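Speaker notes - Teaching by hand, teaching by remote: what we changed in the demonstration pipeline
Tineke Van den Broek, Deststead
Wed 7 March, afternoon session, 25 minutes plus questions

Slide 1. Title
Wait for the doors to close. Say name, group, and that the slides will be on the Flelia site after the session. Ask people to hold long questions until slide 9.

Slide 2. Two ways to show a task
Kinesthetic teaching: the operator takes hold of the arm and moves it through the task while the joints are in gravity compensation. The log has joint positions and gripper width. The hands of the operator end up in the camera views, and the motor currents are useless as training signals.
Teleoperation: the operator moves a leader arm and the follower copies it. Camera views are clean. The cost is lag and the loss of touch.
We did both. Most of the talk is on teleoperation with two arms. Say this early, a few people will be here for the single-arm work and that is in the other room.

Slide 3. The setup
Two follower arms, two leader arms, one overhead view, one view per wrist. The simulator copy uses the same leader arms and the same control code. An operator can switch from real to simulated without changing seats. The simulator build is called Rozīte. The logging layer is Flultex. Pronounce both slowly.
Control loop and camera rate are different. Commands are stamped when sent, frames when received. If someone asks why not one clock: we tried it, and the slower device held up everything else.

Slide 4. What counts as one demonstration
Start: both grippers open, arms in the home pose, operator presses the left pedal.
End: operator presses the right pedal and marks success or failure by voice.
Failures are kept. They go in a separate folder and do not enter the training set by default.
Point at the table. Total logged in simulation: 1451 episodes. Marked as failure by the operator: 263. Do not read the other rows out.

Slide 5. Kinesthetic results, short
Good for contact tasks with one arm. Wiping, pressing, sliding a drawer. Operators learned it in a few minutes.
Bad with two arms. One person cannot guide both wrists and also open a gripper. We tried two people, one per arm. The timing between arms was poor and the two people talked the whole time, which made the voice marks hard to parse.
We collected 138 of these and stopped. They are in the release anyway.

Slide 6. Teleoperation problems, in order of how much time they took
Leader drift. The leader arms have light springs and sag when the operator rests. The follower sags with them. Fix: a dead band at the wrist, none at the shoulder.
Gripper mapping. A linear map from trigger to finger width made operators squeeze too hard near closing. We now use a curve that is flatter in the last third. Show the plot. The kink at the left end is real, it is the trigger stop.
Pauses. People stop and think. A policy trained on pauses learns to stop and think too, and then does not start again. We trim any stretch with no motion on either arm longer than the threshold on the slide. Trimming only one arm breaks the pairing, do not do that.
Idle arm. In many tasks one arm works and the other waits. Operators park the waiting arm wherever it is comfortable for them. Sometimes it is parked over something the policy needs to see.

Slide 7. Simulated kitchen counter
Leave this up for a full minute. People will look at the objects first, let them.
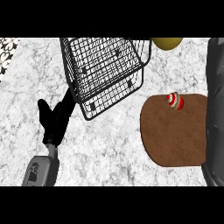

Rozīte, countertop layout with wire basket and cutting board. One gripper at lower left, second arm along the right edge.

Points to make while it is up:
The right arm overlaps the cutting board. From this view the policy gets no pixels for the covered part. A wrist view may or may not cover it, depending on the pose.
The basket is thin wire and the marble shows through the grid. Depth from a single view is weak on this kind of object. Operators using only the overhead view tended to come in too low at the rim. With the wrist view on a second monitor the approach height was more even.
The gripper is black and so is the basket. Contrast against the counter is good, contrast against each other is poor. We left the colors as they were for the first release and randomize them from the April build on.
The black bands at top and bottom are padding to a square input. The training code expects them. If you crop them out, you have to change the config as well. Two groups have already written to us on this.
The basket runs into the top band and the fruit next to it does too. Object placement was sampled on the counter and was not checked against the camera view. The sampler now has a margin option, off by default so that old seeds still give the same layouts.

Slide 8. Operator instructions, current version
Read only the first two aloud.
Move at the speed you would use with a full cup in your hand.
Approach, stop closing the distance, then close the fingers.
Park the idle arm outside the overhead view if the task allows it.
If you drop the object, mark failure and end. No recovery in the same episode unless the task sheet says recovery.
Take a break after each block. Drift in the leader arms and drift in the operator look the same in the logs.

Slide 9. Open points
We have no good measure of demonstration quality before training. Path length and jerk are easy to compute and track operator experience, but sorting by either one did not help the policy in our tests.
Mixing simulated and real episodes: we have run one ratio so far. Not enough to show a curve. If pressed, say the next sweep is planned with more than 2000 episodes and leave it there.
Voice marks: the parser still confuses "fail" with "failed, redo". Switch to a third pedal is under test.

Slide 10. Links and thanks
Data format page, simulator build, operator sheet. Thank the Deststead operators as a group.
Backup slides 11 to 14: trigger curve fit, clock offsets, camera calibration, list of dropped episodes with reasons. Slide 12 has the old axis labels, use the printed copy if someone asks for it.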